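Members' Forum › Strata and Shared Facilities › Common room furniture policy

Replacement of tables in the ground floor common room — request for comment
31 replies · 964 views · 5 shares

Bravach_Secretary wrote:
Members are invited to comment on the proposed replacement of the tables in the ground floor common room at Bravach Court. The existing tables were purchased when the building opened and have been repaired on several occasions. The owners corporation has set aside $2,000 from the maintenance fund for this purpose. Any amount above that figure would require a resolution at the general meeting in March.

Two suppliers have been approached. Skomar has quoted for fixed-leg tables in white. Kendov has quoted for folding tables with a timber-look top, to be delivered flat and assembled on site. Both quotations are available for inspection at the office during ordinary hours. Comments received in this thread will be attached to the agenda papers.

Members are reminded that the colour of the chairs is not under consideration.

lot_27 wrote:
I thank the secretary for the notice. I wish to record my preference for the fixed-leg tables. The folding tables previously kept in the store room were seldom folded, and the hinges on two of them failed within a year of purchase. A resident's hand was pinched in one of those hinges. I would be reluctant to see the corporation purchase the same problem again under a different supplier's name.

I would also ask whether the quoted price from Skomar includes removal of the old tables. The last time furniture was replaced, the old items stood in the bicycle enclosure until winter.

Bravach_Secretary wrote:
In reply to lot_27: removal is included in the Skomar quotation. It is a separate item in the Kendov quotation, at $69 per table.

garden_flat wrote:
With respect to the previous poster, I must disagree. The common room is used for exercise classes in the morning and for meetings in the evening. Fixed tables would have to be carried to the wall and back on each occasion, and the residents who attend the morning class are not, in the main, people who ought to be carrying tables. A hinge can be inspected and replaced. A strained back is a more serious matter.

I would further note that the pinching incident concerned a table which had been left partly open with a carton of books on it. It was reported at the time and the carton was mine. I do not consider that the design of the hinge was at fault.

lot_27 wrote:
I accept the correction regarding the carton. My position on the hinges is unchanged.

pmarsh_upper wrote:
May I ask that surface finish be given some weight? I have attended craft sessions in the room and have found that a pale top shows every mark of ink and every ring left by a cup. A timber-look surface is more forgiving. On the other hand, the light in that room is poor after four o'clock, and a white top does make small work easier to see. I am therefore undecided and would be grateful for the views of those who sew or do puzzles.

quiltingcorner wrote:
As one of those who sew, I favour white. Dark thread on a brown table is very trying. Ink can be removed from most white tops with a damp cloth and a little bicarbonate of soda, provided it is attended to on the same day. I would not recommend scouring powder, as it dulls the surface and the dull patch then collects dirt.

The height of the tables matters more to me than the colour. The present tables are too high for the chairs. After an hour at the cutting mat my shoulders are sore, and I understand that other members of the group have the same complaint. Could the secretary please advise whether either supplier offers a lower leg?

garden_flat wrote:
I support the question about height. I would add that any lower table must still clear the arms of a wheelchair. Two residents use the room in wheelchairs and neither of them posts here.

Bravach_Secretary wrote:
The question of height has been put to both suppliers. A consolidated statement follows from the facilities coordinator, who has asked that it be posted in full.

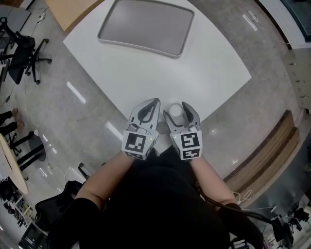

Merike Hunt
Facilities Coordinator, Bravach Court Owners Corporation

I have read the comments above and am grateful to the members who have taken the time to write. I offer the following information so that the discussion may proceed on a common footing.

On height, Skomar supplies its fixed-leg table in one height only, with screw feet that allow a small adjustment for uneven floors. Kendov supplies two heights. The lower of these would suit the existing chairs. I have asked Kendov to confirm in writing the clearance beneath the lower table, and I will not recommend it to the meeting until that confirmation has been received and checked against the needs of the residents who use wheelchairs.

On surface finish, both suppliers describe their tops as resistant to household stains. Neither offers a warranty covering cuts. Members who use craft knives or rotary cutters would be asked to work on a mat whichever table is chosen. The same applies to hot glue, which lifted the edge strip on one of the present tables last year.

On storage, the store room will hold the full number of folding tables if the old noticeboards are removed. It will not hold any fixed tables. If fixed tables are chosen, they must remain in the room, and the exercise class would need to be consulted about its use of the floor. I have spoken with Chih-ming Huang, who convenes the morning class. His advice is that the class could manage with tables along the window wall, provided that the path to the garden door is kept clear.

On the matter of placing tables of different kinds side by side, I would advise against it where it can be avoided. Tops of unequal height leave a step at the join, and cups and scissors are easily knocked there. Where two tables must be joined for a large group, they should be of the same model.

Members may direct further questions to me in this thread or at the office.

lot_27 wrote:
I thank the coordinator for a thorough statement. I had not appreciated that fixed tables would have to remain in the room at all times. If the exercise class is content with the window wall, I maintain my preference. I would, however, ask that the radiator beneath the second window be taken into account. Any table placed against it will block the heat, and the room is already cold in winter.

chuang_mornings wrote:
I confirm the advice attributed to me, with one reservation. The class can manage along the window wall in its present numbers. Should the numbers grow, we would lose the back row. I would not wish my remark to be read as an endorsement of the fixed tables. The class as a whole has not been asked, and I intend to ask it.

The observation about the radiator is a fair one. The mats nearest to it are the first to be claimed.

pmarsh_upper wrote:
Would it be possible to obtain a third quotation? Merrick supplied the tables for the library room at my sister's building, and these are folding tables with a white top and a locking hinge. It appears to me that such a table would answer most of the objections raised on both sides. I do not know the price.

lot_27 wrote:
I would be willing to reconsider my view on hinges if they lock. I should like to see one first. A photograph in a catalogue would not satisfy me.

quiltingcorner wrote:
I second the request for a third quotation, and ask that the height be specified in it from the outset.

old_treadle wrote:
I must register a dissenting view. The present tables are sound. They are scratched, and one of them has a loose leg, but they have served the building well and a competent handyman could put them right in a morning. I object in principle to spending two thousand dollars to replace furniture that can be mended, at a time when the gutter over the east stair still leaks on anyone who uses it. I raised the gutter in this forum last autumn and received no reply.

garden_flat wrote:
I have some sympathy with old_treadle on the gutter. I would point out, however, that mending the present tables will not make them any lower, and that the height is the principal complaint of those who use them.

old_treadle wrote:
Legs can be shortened. I have shortened a good many. One requires a fine saw, a square and some patience, and new rubber caps may be had at any hardware store. I am prepared to do one table as a trial if the corporation will supply the caps.

Bravach_Secretary wrote:
The gutter is recorded as a separate matter and I apologise that the earlier post was not acknowledged. A plumber has been engaged. Members wishing to discuss it are asked to use the thread titled "East stair".

The request for a quotation from Merrick has been noted and will be acted upon. The offer to shorten one table has been referred to the facilities coordinator, as common property may not be altered without written approval.

Merike Hunt wrote:
Approval is given for a trial on the table with the loose leg, subject to the leg being secured at the same time. I would ask old_treadle to call at the office to settle the finished height before any cutting is done. Merrick has agreed to bring a sample table to the building, and I will post the time here once it has been confirmed. Lot_27 is welcome to attend and to test the hinge.

old_treadle wrote:
I will call at the office tomorrow after nine. Please have the caps in black.

Recent in Strata and Shared Facilities
East stair — gutter and downpipe
Laundry room hours during the school holidays
Bicycle enclosure: unclaimed items
Request for a second key to the garden door
Noticeboards in the store room — does any member want them?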